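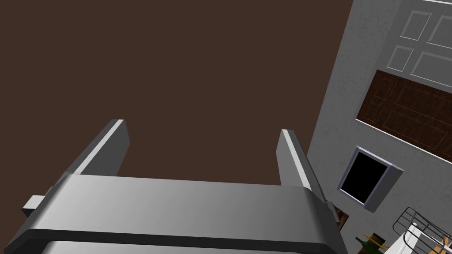

Palesa Pretorius asked after the last lecture whether a town has to charge every household the same price for water. It doesn't, and most of unit 2 deals with the ways prices can differ.

Flat rate. Each home pays a fixed sum per month, whatever it uses. Billing is cheap, but there is no reward for fixing a leak.

Uniform rate. Every gallon costs the same. A meter is needed at each address.

Block rate. The price per gallon changes once use passes a set level. In the Trona exercise the first block ends at 2975 gallons a month. Large families can end up in the top block — check household size before you call a rate fair.

Terms to know: fixed charge, marginal price, block, cross-subsidy.

Reading: Szczepańska, chapter on rate design, up to the section on drought pricing. Skip the appendix.

For October: work out the monthly bill for a home using 370 gallons and one using 700, under all three systems. Show your steps.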